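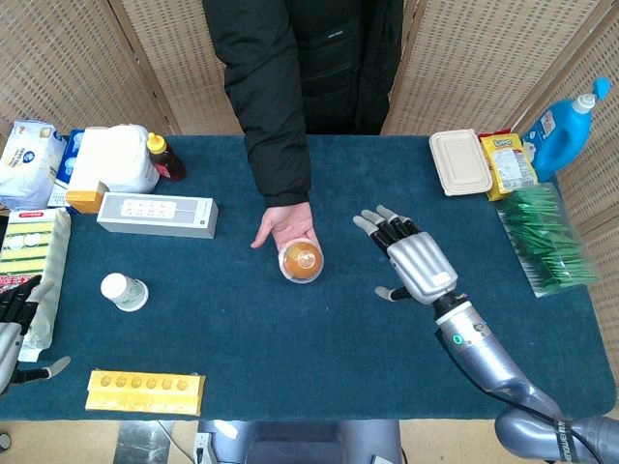

Hastovロボット部 受け渡し練習の安全点検表(コメント入り)
点検日:2026年5月10日
場所:Plusudville校舎 1階実習室
対象:双腕ロボット「Cletia」と作業台まわり
記入:安全係

チェック欄は ○=よし、△=直してから開始、×=今日は動かさない、の三種類です。コメントは私が点検しながらその場で書いたものなので、話し言葉のままです。読みにくかったらごめんなさい!

1. 電源を入れる前

1-1 床の電源タップが水気のない場所にあり、差し込みが奥まで入っている
結果:△→○
一つだけ半分浮いていたので押し込みました。前回の記録でも同じところが△になっていて、どうも足が当たっているみたいなんですよね。タップの置き場所を変えたいけど、コードの長さがぎりぎり。延長コードの継ぎ足しは禁止なので、長いタップの購入を先生にお願いしておきます。

1-2 床のケーブルが人の通り道を横切っていない
結果:○
人が立つのは作業台の向こう側だけ、という約束が守られていれば問題なし。見学の人がロボットの後ろに回り込もうとすることがあるので、入口で先に声をかけてください。

1-3 腕に沿わせたケーブルに傷、つぶれ、強いねじれがない
結果:○
手で腕をゆっくり曲げ伸ばしして、ひじのところで引っ張られないか見ます。目で見るだけだと伸ばしきったときの余裕がわかりません。一年生は必ず先輩と一緒にやってね。

1-4 腕に巻いたベルトがゆるんでいない
結果:○
指が一本すっと入るくらいがちょうどいいです。ぎゅうぎゅうに締めるのもだめ。

1-5 非常停止ボタンが押せる位置にある
結果:○
停止係が座ったまま手を伸ばして届くこと。「立てば届く」は×にしてください。今日は私が停止係だったので、自分の腕の長さで確認してしまいました(背の低い人が代わるときはもう一回やり直しです)。

2. 作業台

2-1 クロスがずれていない、しわが寄っていない
結果:△→○
手前側にしわがあったので引っ張って直しました。指先がしわに引っかかると、クロスごと商品を引きずります。四月の練習でこれをやって、台の上のものがぞろぞろ動いてちょっと感動……している場合ではなかったです。

2-2 台のふちに倒れやすいものを置いていない
結果:△→○
ポンプ付きの洗剤ボトルは背が高いので、腕が横に振れる範囲から離して奥へ。大きな白いボトルも奥です。重いものと背の高いものは奥、小さくて軽いものは手前、と覚えてもらえればだいたい合っています。

2-3 液体の容器はふたが閉まっている
結果:○
黄色いキャップの茶色いボトルも、ポンプのボトルも、逆さにはしないで手でふたを締め直すだけ。逆さにして確かめた人が前にいて、袖がべたべたになりました。私です。

2-4 袋ものの口が開いていない
結果:○
緑色のピックみたいな細かいものが入った袋は、破れると拾うのが本当に大変です。袋のすみに小さい穴があったら新しい袋に移し替えてください。スポンジの包みは軽いから安心、と思いがちですが、つるつるしていて指から抜けやすいので、顔の高さまで持ち上げる動作には使わないこと。

2-5 割れもの、刃物、熱いものがない
結果:○
ガラスのコップは今年度から使いません。「割れそうな音がするプラスチック」も微妙なところなので、ひびの有無だけは見てあげてください。

2-6 食品を使う場合、練習用として分けてある
結果:△
スナックの袋と、ふた付きの食品容器。練習用のシールがはがれていました。練習に使ったものは食べない、これは絶対です! シールは明日までに私が作り直します。とりあえず今日はかごにまとめて、紙に大きく「たべない」と書きました。

3. ロボット本体

3-1 手首のリングが緑に点灯している
結果:○
左右両方見ます。片方だけ見て「よし!」と言う人が多いので、指差しで右、左と声に出すこと。緑以外の色だったら、理由を調べる前にまず全員が台から離れてください。調べるのはそのあとで大丈夫です。

3-2 指の関節を一本ずつ動かして、引っかかりや異音がない
結果:△→○
右手の一本がちょっとだけ遅れました。動作確認を繰り返したら戻りましたが、こういう「戻ったからいいや」が一番こわいので、整備ノートの344番に書いておきました。次回の点検の人は、まずこの指から見てください。

3-3 指先のすべり、はがれ、汚れ
結果:○
乾いた布で拭くだけ。アルコールは指先の材料によくないかもしれないので、Uniyalの部品係に聞いて返事が来るまでは使わないことにしています。まだ返事はないです。

3-4 手の速度が練習モードの上限以下に設定されている
結果:○
人がいるときの上限は毎秒125ミリ。部のルールです。発表会の映像を早く撮りたくて200にしたいという意見が出ましたが、私は反対しました。人の手が入らない単独の動作なら200でもかまいません。受け渡しのときは125です。ここは譲りません、すみません。

3-5 非常停止を実際に押して止まることを確認
結果:○
ロボットが動いている最中に押します。止まっているときに押しても確認になりません(笑)。押したあと、腕がだらんと落ちてこないかも見てください。

4. 受け渡しをする人

4-1 指輪、腕時計、ブレスレットを外した
結果:○
受け渡しは素手でやります。手袋をすると指先の感覚が鈍くなって、挟まれかけたのに気づくのが遅れるからです。

4-2 袖口がしまっている、ひもが垂れていない
結果:○
もこもこした上着は、袖口がゴムやリブできゅっと止まっていればOKにしています。実習室、五月でも朝は寒いんですよね。フードのひもは中にしまってください。マフラーと社員証みたいな首かけの名札はだめです。

4-3 髪をまとめた
結果:○
前かがみになったときに前へ落ちてくる長さの人は全員です。

4-4 手の出し方を確認した
結果:△→○
小さい容器は指で軽く包むように持って、ロボットの手の真下に自分の手首を入れない。これ、説明するとみんなうなずくのに、本番になると親切心でぐいっと奥まで差し出しちゃうんです。相手が人間ならそれで感じがいいんですけど、ロボット相手のときは台の真ん中あたりで待つくらいがちょうどいいです。練習前に電源オフのままで全員一回ずつやりました。

4-5 丸くて透明なふたの容器は、すべりを先に試した
結果:○
丸いものはつかみそこねると転がります。転がったものを反射的に追いかけて手を伸ばすのが、去年のヒヤリハットで一番多かった動きです。落ちても転がっても、追わない! 停止係が「止めました」と言ってから拾う。

4-6 合図を決めた
結果:○
渡す人が「出します」、停止係が「どうぞ」、終わったら「引きます」。英語の合図を混ぜる案もありましたが、とっさに出る言葉のほうがいいということで日本語のままです。

5. まわりの環境

5-1 ついたてが安定している
結果:△→○
作業台の後ろに立てている編み目のついたてです。少し開きが足りなくて、軽く押したらぐらっとしました。足元が「く」の字になるように開き直して○。風が入る日は窓も閉めましょう。

5-2 見学者の線が守られている
結果:○
床のテープの線から中には入らない。入りたいときは停止係に言ってください。一回止めてからご案内します。写真も線の外からならどうぞどうぞ。

5-3 連続運転の時間
結果:○
20分動かしたら一回休憩。ロボットのためでもあるし、停止係の集中力のためでもあります。正直、私は後半になるとぼーっとしてくるので、交代してもらえると助かります。

6. 終わったあと

6-1 両腕を休止姿勢に戻してから電源を切った
結果:○

6-2 台の上の品物を元の箱に戻した
結果:△
黄色い穴あきラックの置き場所が決まっていなくて、棚の上に仮置きです。誰か箱を作ってくれませんか。小さいボトル類と一緒の箱でもいいと思います。

6-3 気づいたことをノートに書いた
結果:○
「特になし」でもいいので書いてください。白紙だと、点検したのか忘れたのかがわかりません。

次回までにやること
・長い電源タップの購入をお願いする(私)
・「たべない」シールの作り直し(私)
・右手の指の遅れを再確認(次の点検担当)
・黄色いラックの箱(募集中)
・Uniyalへの問い合わせ、もう一度送る(部品担当)

この表のコピーは実習室の入口に下げておきます。書き込み用のペンをよく持っていかれるので、使ったら戻してくださいね!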